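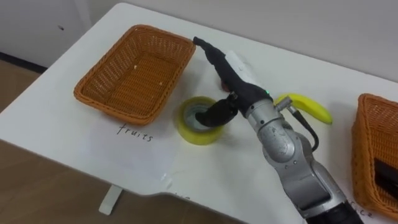 Our project started as a sorting task and ended as a report about one stubborn fault, so I'm going to spend most of these pages on the fault. The task itself is simple to explain. The arm gets a tabletop with a few things on it, and it has to put each one in the right basket. Fruit goes to the basket with "fruits" written in marker on the table under it, and the stuff that isn't fruit goes to the other one. The banana was easy from the start (I was so relieved!). The tape roll was the problem. We taught the hand to pick it up from inside, with a finger going down into the hollow middle, and for a long time I was really proud of that grasp. Then it started jamming.

## What happened

The first jam came in February, late in the afternoon, when I was running the long test by myself. The hand went down into the core, closed, opened again, and the program said "release complete." The arm lifted and the roll came right up with it. The next step in the plan was the banana, so the arm swung over with a full roll of packing tape still hanging off its fingers and shoved the banana clean off the table. I hit the stop button. The banana was fine, more or less. My nerves took longer.

I wrote it off as a fluke and kept going, and you can guess how that went. By the end of the long test we had logged 898 grasps on the tape roll, and the same thing had happened 6 times. That doesn't sound like a lot until you remember that every single one ended with the arm moving fast toward its next target while carrying something the software thought was gone. Three of those times it hit a basket. Once it dragged the roll across the table and smeared my nice handwritten label, which I then had to redo.

## Why I think it happened

I had two ideas, and I was wrong about the first one for almost two weeks.

My first idea was glue. Tape is sticky, the fingers have a rubbery cover, so I figured the edge of the roll was grabbing the rubber. I wiped the fingers down before every run. I tried a roll that had never been opened. I dusted a roll with baby powder, which got everywhere and which I don't recommend. The jams kept coming at the same lazy pace.

The second idea came from reading the motor log instead of watching the roll. Our hand controller is a student-built board called Plona, and it reports each finger's position as a number from 0 to 4000, where 4000 is fully closed. To let go of the roll, the fingers have to curl in and get smaller inside the core, so for this one object "release" means closing and "grip" means opening. It's backwards from everything else on the table! We had handled that with a special case in the code, and the special case worked. What it didn't handle was the check afterward.

The check just asked whether the fingers had moved since the grip. In all of the bad runs, one finger had stopped at 2426, nowhere near where it should have been, with its joint caught against the inside wall of the core. The other fingers had moved fine. The check averaged all of them, saw plenty of movement, and reported success. So the hand was telling the truth about most of itself, and we had asked it a bad question.

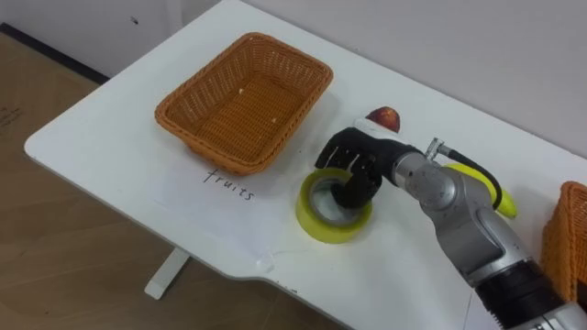
*Figure 2. Inside grasp on the tape roll, fingers down in the core, with the apple behind the hand.*

## What I changed

I made three changes, and I tested them in this order:

- The check now looks at each finger separately. If any one of them is short of its target, the arm stays where it is.
- Before lifting, the wrist makes a tiny wiggle, side to side, and then the fingers try again.
- After two failed tries the program stops, beeps, and waits for a person.

The wiggle was a suggestion from the lab staff at Değirmenci Hall, where we borrow the table, and I thought it was silly. It cleared most of the jams I set up on purpose, so I take that back.

I also lowered the travel speed for the first part of every move after a release. That one isn't a fix for the jam at all - it just means that if something is still stuck on the hand, it gets carried slowly. I should have had that from day one. Our course handout from Tranov (the company that sponsors the class) has a whole page on slow first moves, and I had read it and skipped it to save time on each cycle.

## What is still not right

The cable by the wrist still bothers me. It makes a loop near the connector, and I don't know yet if the wiggle is going to wear it out. I put a note in the shared log to look at it before each session, but a note isn't a plan.

I also never tested rolls with a narrower core. The Hollona team on the other bench uses skinny masking tape for their task, and I would bet a lunch that our fingers jam in it way more often. We ran out of bench time before I could borrow one.

The last thing is the outside grasp. We could just pick up the roll by its outer edge and skip this whole mess, and during our midterm review we got asked why we didn't. My answer then was that the inside grasp looked cooler. My answer now is that a full roll is a wide thing for this hand to get around, and I tried it a handful of times and dropped it a lot. I didn't keep proper records of those tries, so I can't put a number on it. Whoever picks this project up next semester should start there, and should keep the raw finger positions on for every run, even when the files get annoyingly big.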